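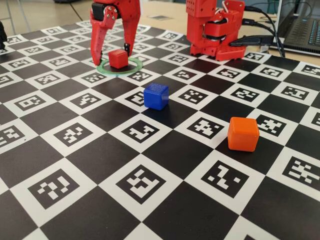 Gripper over the green ring, red cube between the fingers.

Fingers keep dragging on the board when picking small cubes
Mavis Obi

I'm comparing two sets of printed fingers on the same arm, the Stirnow set and a longer one I drew myself. Cubes sit on a checkerboard with coded markers, and the job is to move them in and out of a green ring. With the long fingers I got 400 good picks before I stopped to check the bolts. With the Stirnow set I'm at 1328, but it often touches the mat on the way down and nudges the cube sideways. Gripper servo close position is 1373 for both. Should I raise the approach height or change the close position? Camera is fixed and I calibrated it in May. 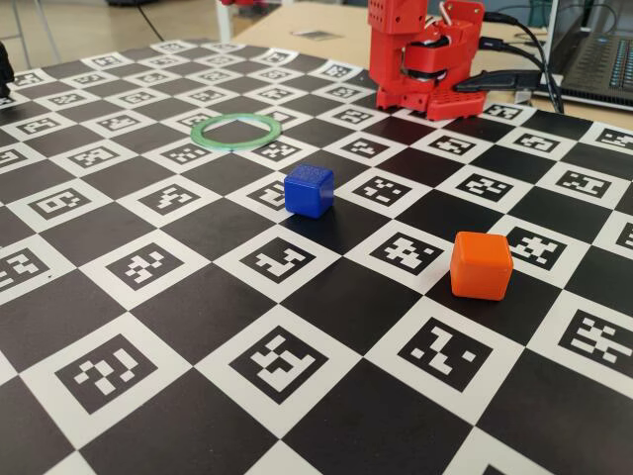 Blue and orange cubes on the marker board, ring empty.

Gus Castellanos

Raise the approach first and leave the close position alone. Go up 2 mm, run the same pick on one cube in the middle of the board, then try it again near the back. If it only drags at the back, your height is fine and the board pose is off. The markers back there look very small to the camera from a low angle, so the pose gets noisy. I would tilt the camera down more and calibrate again.

Also, don't use one close position for two finger shapes. Find it separately for each set - close slowly on a cube, read the position when it stops, add a little squeeze. Otherwise you are comparing the number and not the fingers.

Thaddeus Baptiste

I had the Stirnow ones and went back to my old Sotik pads. Never looked back. Check your bolts.

Trinity Kapoor

Agree with Gus on the calibration. One more thing, the glossy black squares can throw a reflection that eats into the markers next to them. Move the lamp and see if detection changes. Mine lost a whole row every evening until I did that. Post the results for both sets if you rerun it, I'm about to order fingers for the arm in our Povusthorpe shop.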